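We got to the Mernari open day at 9, before the car park filled up, and were given a paper map and a sticker to show we had been through the gate. The site is an old textile works on the edge of Derik, and most of it is now let out in units. I had gone for the weaving shed, the only part still making cloth.

The tour of the shed lasts 30 minutes and goes in one direction only. You start in the yarn store, where the cones are kept on open racks by colour, and then go up a short flight of iron steps to the warping floor. Our guide explained how a warp is wound and why a mistake at this stage is so costly – one crossed thread can run the full length of the cloth. The looms are downstairs. Two were running and the noise was considerable, so the talking was done in the corridor first. 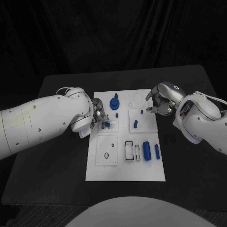
The cloth made here is mainly a plain wool twill, sold to upholsterers under the name Fonia. It comes in 5 weights. I asked about the heaviest and was told it is woven to order, with a minimum of 200 metres, so it rarely turns up in the shop. The mending room was the best part of the visit for me. Each length is pulled over a sloping table under a north window, and faults are marked with chalk and sewn in by hand. We were allowed to try it on a spoiled piece. I found one knot and missed several others. 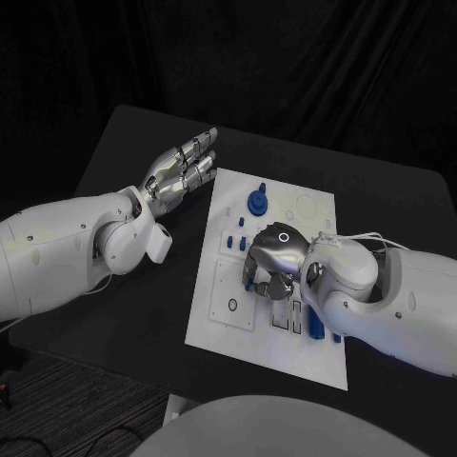
Lunch was in the Csizmadia building across the yard, which used to be the dye house. Soup, bread and a hot drink, paid for at a hatch. The floor still slopes towards the old drains and the tables have been wedged to suit. The queue was long by noon and I would go earlier another time.

The remnant shop shuts at three. Short ends are sold by weight, and the better greys had gone by the time I got there. I bought a length of dark green for a chair seat. The next open day is in July, and places on the shed tour have to be booked at the gate on the morning.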